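4. Setting up the ward for canvass day

Do this the night before. Needs the Clekham ward list, version dated 26/01/2020 or later. The October list will load but the street order is wrong.

1. Log in to Mustonen with the branch account, not your own.
2. Pick Zumonside from the ward menu. Should show 204 addresses. If it shows 417 you've got Brullden in there too – untick it.
3. Split into walks. Max 90 doors per walk, more than that and teams dont finish.
4. Print walk sheets, one per team. Check the bar code at the foot is sharp.

CAUTION: Never email the marked register. Paper or the app only.

5. Set the voter codes. Supporter, leaning, against, no answer. Leave "moved" alone, it's filled in automaticly.

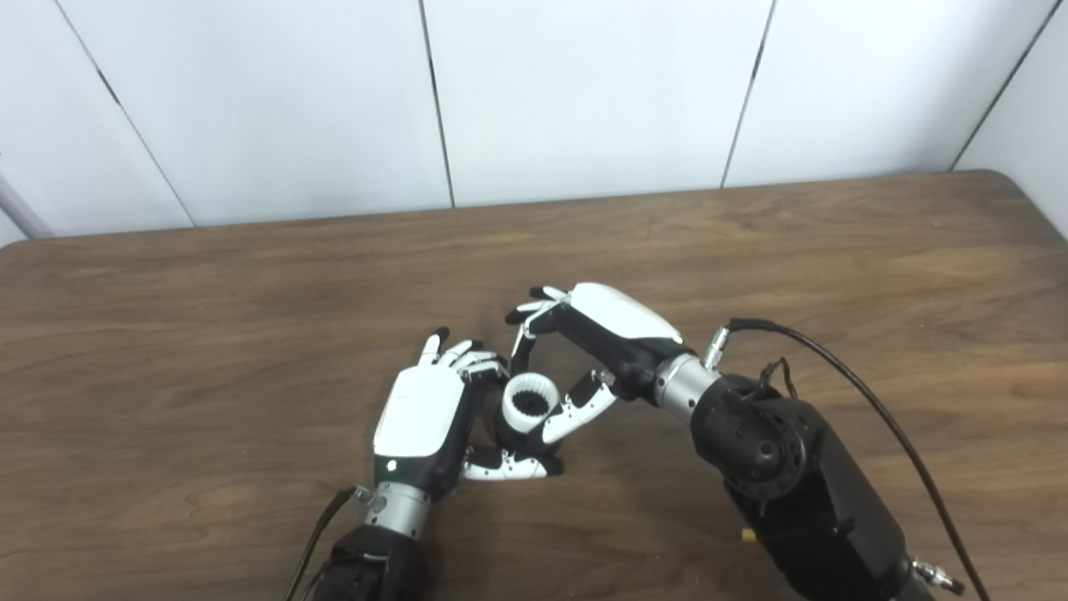

6. Lock the list. Once locked, no new walks till results are in.

Note: 3 wrong PINs and the account freezes. Ring the branch office, don't keep trying.

4.1 Entering returns

Same evening if possible. Open the walk, key the codes top to bottom, Save. Blank lines count as no answer. Sheets go back in the locked box after.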